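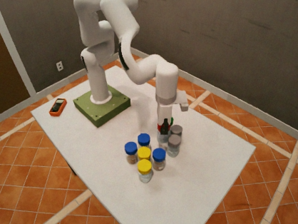

April, sim notebook, jar and bottle picking

Start 9:40. Goal for this block is to get the teleop demos for the container task up to 400 so Perla can start a training run tonight. We had 234 kept episodes when I sat down. Damián is driving, I am labeling and resetting.

Scene file is the Contreras room, same as last time. I left the wall and floor textures alone and only changed the spawn settings. Lighting is fixed for now. Kirsty wants it randomized, but I would like one clean set before we start moving lamps.

Spawn settings. The crowded layout drops the containers close together so the fingers have to come down between lids. The sparse layout leaves more table showing and the driver can pick an approach angle. We had been recording almost nothing but crowded, and the policy from the last run shows it. Put one bottle by itself in front of it and it still comes straight down from high above and wastes half the episode. So today we alternate, one batch of crowded, one batch of sparse.

10:25. First crowded batch finished. Damián says the grasp is fine but the lift is where he loses them. If he goes up too fast the held jar clips a neighbor and the solver throws it. I am rejecting any episode where a second container leaves the table. If one only gets nudged I keep it, tagged "contact". Jaqueline asked for that tag so she can filter later without watching everything again.

Note for whoever resets after me: wait for the jars to settle before you hit record. If you start early the first frames have lids still jittering and the velocity channel is garbage. I threw out 6 episodes for this before I noticed.

11:10. Switched to sparse.

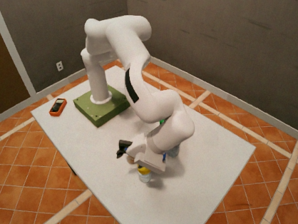

Low approaches with the wrist folded are harder to drive than they look. The elbow gets in the way of the overhead view and Damián has to go by the side camera. He tried the Gallov controller for a while and then went back to the old one. The Gallov has a smoother stick but there is a dead zone in the middle, and the small corrections near the grasp come out as steps. I can see it in the joint traces. Those episodes are tagged "gallov" and I have not decided whether to keep them. Perla, please look at a few and tell me.

The handheld meter on the left of the table stays in as a distractor. It has its own label and should never be a target. I checked the prompt list and found one leftover line from the bench task that asks for it, so I deleted the line. Check your local copy too.

Lid color in prompts: keep it short. "Pick up the jar with the blue lid" is no good when there is more than one blue lid out, and the generator was still writing it. Changed it to skip any color that appears more than once. For old episodes with the ambiguous prompt, I kept the motion and marked the text field empty. Kirsty thinks we could rewrite them by hand using position ("the blue one at the back"). Maybe, but not today.

12:30. Lunch. Export to the Grultico drive was running while we ate and stopped partway with a write error. Restarted it with compression off and it went through. Still slow.

1:50. Afternoon batch, mixed. Added 51 kept episodes, mostly sparse. Grasp timing is more even than this morning. Damián has started pausing just before he closes the fingers, and I asked him not to, as the last policy learned to hover and we think that is where it came from. He says the pause is how he checks depth. We turned on the shadow under the gripper at full resolution and that seems to help him – costs some frame rate.

3:15. Stopped. We did not reach 400. Perla will train on what there is and treat it as a check on the loader more than anything.

To do:
Jaqueline – script to list episodes by layout, so we can see the crowded/sparse split
Perla – verdict on the gallov tag
Me – stop the reset from spawning jars under the arm at home pose
Damián – same driver tomorrow if possible, then swap with Kirsty so we have a second style in the set

Uriel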